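Stetach Home Tasks Study: call for participants (paid, at home or on site)

Posted 2020-12-13. Open until the places are full.

Short version first. We want people who do ordinary chores, in ordinary homes or on a shop floor, to do them while we take notes, and then to tell us what they think of a machine doing the same job. No tech background. If you have one that's fine too but you don't get extra for it.

Who we are

Stetach is a small research shop. We test claims about automation for people who might have to pay for it. Mellus handles our scheduling and payments, so the confirmation email comes from them, not us. Please check your spam folder before writing to say you got nothing.

What it's about

Can machines do household and shop-floor chores yet? You hear yes and you hear no, mostly from people selling something or people who watched one clip online. We'd like a straighter answer, chore by chore. Clearing a table. Emptying a dishwasher. Putting stock back on the right shelf. Sorting a bin of returned stuff where no two things are alike.

That last one is where most of the trouble is. A person reaches into a mixed bin without looking and comes out with the thing they wanted. Clear plastic is hard for a camera. Soft or leggy things bend when you grab them. Stuff up against a wall leaves no room for fingers. Same task with identical boxes in neat rows, totally different story, and that got solved in factories a long time ago.

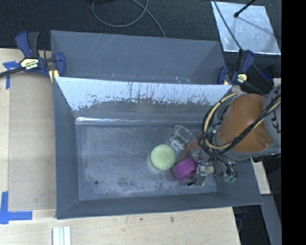 So we need the human side of the comparison. How long does it take you, where do you slow down, what do you do when you miss. Also what counts as done. Ask people in one house what "the kitchen is clean" means and you get a different answer from each of them. A machine needs one answer, and we think a lot of the arguing about whether robots are ready is really arguing about that.

Two groups this round

Group A, household. You do a set of chores in your own home, on video call or with a phone propped up. Laundry folding, loading dishes, picking up a living room floor, putting groceries away. Your own mess please, don't tidy up beforehand! We had a pilot in June where people cleaned before the session and it was useless to us.

Group B, shop floor. You come to our Wallner site. Sorting mixed items from bins, restocking, bagging, wiping down a counter, breaking down cardboard. If you've worked retail, warehouse, cafeteria, hotel or laundry for more than a few months we especially want to hear from you. You know shortcuts that we don't.

Both groups watch recordings of machines trying some of the same tasks. You rate each attempt. Would you accept this from a new coworker? Would you redo it after them? Would you leave it running while you went out? There's space to write whatever you like and we do read it.

What you'd be signing up for

Sessions: 4 in total, spread over a few weeks. You pick the slots.
Length: 2 hours each, breaks included.
Pay: $305 for the full set if you're in Group A, $340 if you're in Group B. Group B is more becuase of travel. If you stop early you get paid for the sessions you finished. No need to give a reason.
Payment: bank transfer or prepaid card, after the last session. Ask Mellus about anything else.

Who can take part

18 or over.
Comfortable reading and speaking English, the rating forms are only in English for now, sorry.
Group A: internet good enough for a video call and some way to prop up a phone. We can mail you a stand.
Group B: able to get to Wallner. Street parking is limited, the bus stop is close.
Able to do light chores on your feet, with breaks. If you do them seated, or one-handed, or with a grabber or some other aid, please apply. Those homes are where people most want the help and the ones that get left out of tests like this.

Who can't, this round: anybody working for a company that makes or sells robots, and anybody living with someone who does. Same household can't enter twice.

Health stuff

Group B sessions are one participant at a time. Masks on indoors, we provide them. Surfaces and items get wiped between sessions and the loading door stays open, so bring a sweater. Don't come if you feel sick, we'll move you to another slot and it doesn't affect your pay. Group A is fully remote, no one from our team enters your home.

Privacy

We film hands and work area. Faces and voices get removed before anyone outside the study team sees the footage. Group A: put away mail, pill bottles, family photos, anything with a name on it. You can ask us to delete a session up to the point where the ratings are merged, the consent form gives the cutoff. Footage is not sold. It's shared with one partner, Groron, who run the timing analysis, under the same terms you sign.

Questions we keep getting

Will I be working next to a robot? No. You only see machines on recordings.

Are you training something to replace me? Fair question. This study measures, it doesn't train. The report will say which chores machines do badly as well as which they do ok, and participants get a copy before it goes out.

I'm slow / messy / hate folding. Good. We have enough fast folders.

Can my kids help? Not on camera. If they come in and undo your work halfway through, keep going, that's a real house.

Do I have to like robots? No. Pilot people ran from thrilled to pretty hostile and both sorts wrote useful comments.

How to apply

Fill in the short form on the Stetach participants page. Have ready: your age range, which group you want, the chores you do most in a normal week, any past shop or warehouse work, times you're generally free. One or two lines on the chore you'd hand over first, and one you wouldn't. Don't overthink it.

We answer everyone, yes or no. If you don't fit this round we can keep your name for the next one, tick the box at teh bottom of the form.

Group B is filling slower than Group A so if you can do either, pick B.

Stetach participant team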